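I went to an open day at Rollgate on Saturday, 12 Oct 2024, mostly because Deepika Iyengar had a spare place and I had no plans beyond the laundry. I came home with opinions about robots and sweaters, which wasn't what I expected from my weekend.

Rollgate collects folding data. People hold a gripper in each hand and fold clothes with it, over and over, and the recordings go off to train a machine called Kolla. I'd pictured something like a car factory. What I got was bedding, a white wall and a mustard cable-knit sweater, and I was completely hooked (I stood there so long my coffee went cold).

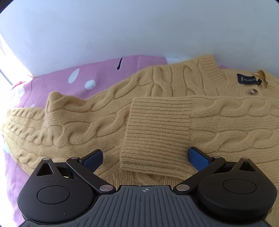
So why have people fold with grippers when their own hands would be so much faster? A robot with two fingers can only copy what two fingers can do, so the person teaching it has to put up with the same limits.

I got to try it, and I was terrible! You go to pinch the edge of a sleeve and you get two layers, or none, or the blanket underneath. Thick knit is a special kind of misery. It's springy, it has opinions about where it wants to lie, and you can't feel a thing through the handles. Deepika took four tries to get one cuff where she wanted it and she was still way ahead of me. I kept wanting to put the thing down and just smooth the shoulder flat with my palm, the way my mother does.

And that's where I started to change my mind. I'd gone in a bit grumpy about the whole idea. We have about 1000 real problems and somebody is spending money on sweaters? But watching a person do a boring chore slowly, with a clumsy tool, made me see how much skill I'd been ignoring in my own laundry room. If a robot ever folds for me, it will be borrowing from people who stood at a bed and worked this out by hand. I think they should be paid well and I think their names should be on it somewhere. I said so to the man giving the talk and he wrote it down, for whatever that's worth.
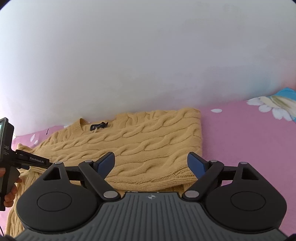
*The mustard sweater folded down to a rectangle, with one gripper along the bottom of the view and another at the far left edge.*

The talk itself I could have skipped. It had 60 slides, and a good chunk of them were about Skururar, the software that sorts the recordings, which I'm sure is very clever. There was also a promise that Kolla will be folding whole baskets by January. I don't believe it, and I'd have liked the company better if they'd said they didn't know. Too many demos give you the big date and skip the afternoon of fumbling, when the fumbling is the part that would win people over. Show me the bad tries! I'd watch those all day.
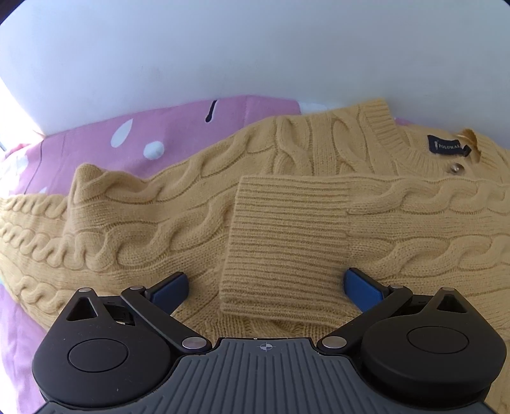 My big worry about home robots has always been that they'll be built for tidy, easy homes where everybody owns flat cotton T-shirts. I don't own flat cotton T-shirts, I own lumpy winter things from three different decades. So it cheered me up that the practice sweater was a real brute, all ropes and ridges, with a thick ribbed cuff lying across the middle of it and a wide gap of blue finger pads waiting just below. Start with that one and the T-shirts should be a breeze. I'd go further and say every company in this business ought to be made to demo on the worst item in the drawer — picked by the visitors.

Deepika thinks I'm too soft on them. She says nobody needs this and that folding takes her six minutes a week, and she went off to pet Cù, the big gray office dog, while I hogged the grippers for another turn. Maybe she's right. I'd still rather see the money go into chores than into one more gadget that talks to me in the kitchen, and I've already put my name down for the next open day. I'm bringing my own cardigan.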